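January 5, 2018 - bench notes, sim corner, Skillholm

Back after the break and the heating was off till ten, so most of this got typed in gloves. Sorry for the spelling.

Where we are: the sorting cell for the Peltville workshop is still only a sim, and they want to see something real on their floor by August. Peltville makes lettered wooden blocks, the kind you hang up or line up on a shelf, and at the moment every block gets picked out of a tray, turned face up, checked and put in the right slot by a person. Four people, mostly, on one long table. I spent two days with them before the holidays and I keep going back to those notes more than to the spec, which tells you something about the spec.

First, the boring part, so it's written down.

Ran the overnight batch with the new grasp planner. 2,000 attempts queued, 1,634 counted as good picks (block lifted, held for the full wait, put down inside the slot outline). I'm happy with that! The old planner was a mess on anything turned sideways, and this one at least goes for the long sides most of the time. The rest of the attempts I haven't sorted properly yet. From skimming the log there's a big clump where the planner gave up before moving, which I think is the timeout being too short and has nothing to do with the gripper at all. Going to raise it and rerun before I blame anybody.

Changed today:

- pre-grasp opening now goes to full width every time, no matter what size the planner thinks the block is
- wrist view saved at the start of each approach (used to be only at contact, useless for debugging)
- block orientation randomized in quarter turns plus a bit of wobble
- seed fixed at 256 so Ocampo and I are finally looking at the same runs

On the first one: yes, it costs time. Closing from full width is slower, and Ocampo is going to grumble about cycle time. But when I had it opening to "block plus a little" it clipped corners whenever the pose estimate was off, and a clipped corner on a painted block is a reject. Ask the people at Peltville how they feel about dinged corners. I did, and I got a fifteen-minute answer. 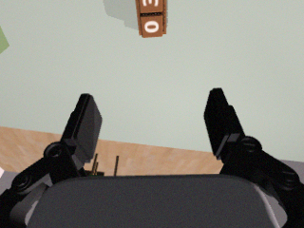
*Wrist view in sim, fingers at full opening, nothing gripped. Block with the sideways O and E still up ahead.*

The letters are what I want to talk about, really. In my head the letter was just a texture, something for the classifier to chew on, and the gripper didn't have to care. Then I watched Jaqueline Serrano sort for a morning. She's been on that table longer than anyone and she doesn't look at the letter first, she looks at the grain and the edge, and she turns the block while it's already moving toward the slot. By the time it lands it's the right way up. There's no separate "rotate" step in what she does. We have one, it's a whole state in the state machine, and it eats time like crazy.

So I tried merging rotate into the transfer move this afternoon. Half works. The wrist runs into its limit on some of the starting angles and then it does that long ugly unwinding thing. I need to pick the grasp with the final angle in mind, and the planner has no idea what the final angle is, so that's a rewrite of the interface and probably all of next week. Fine. It's the right fix.

Now the people part, which I promised Jaqueline I would put in the notes and not leave in my head.

What they asked me, more or less in order: are we losing hours, who gets blamed when it sorts wrong, and can we stop it ourselves. I could only answer the last one (yes, any of them, no login, no calling us). The hours question went to their management and the written reply was that the four jobs stay and the table work shifts to finishing and inspection. I have that reply in the project folder under Pirnonora, which is what we're calling this whole job now. I don't love the name but the folder's made.

The shift to inspection sounds nicer than it may turn out to be. At the moment they're sorting AND chatting AND getting up to fetch trays, and the looking is spread out over all that. If the cell does the moving and they only do the looking, that's a person staring at blocks for a whole shift. Jaqueline put it better than me - she said she didn't mind the robot taking the blocks, she minded it leaving her the chair. I wrote that on the whiteboard and it's staying there until we've got an answer.

Two ideas so far, both cheap:

1. Let the cell set aside anything it isn't sure of and give those to the people in small trays, so they come in bunches and there's a reason to get up. We already have a confidence number, we'd only be using it.
2. Whoever's on shift sets the threshold. If it's a slow day they take more of the odd ones, if it's a rush they take fewer. Ocampo thinks operators shouldn't touch thresholds. I think they're the only ones who know what kind of day it is. Not settled.

For the second one I'd want a dial and two or three plain words next to it. No percentages. The current screen has 61 settings on it (I went through them all, it took my whole lunch) and a person on the floor needs maybe a handful. The rest can go behind a page that's just for us.

One more thing on blame, while I'm at it. Our log writes "operator override" every time someone steps in, and it reads like an accusation. Changing it to "set aside by hand." It's a one-line change and I should've done it in the fall.

To do Monday, or whenever I've thawed out:

- raise planner timeout, rerun the same batch, same seed
- sort the failed attempts by cause before the call with Peltville
- talk to Ocampo about passing the final angle into the grasp choice
- mock up the small screen, paper is OK, and send it to Jaqueline before anybody here makes it pretty
- ask whether she'd come up for a day once the real arm is bolted down. She'll see what's wrong with it faster than I will

Left the overnight job running on the left machine, please don't reboot it. And if anyone knows how to talk to the heating people, the number on the door doesn't work.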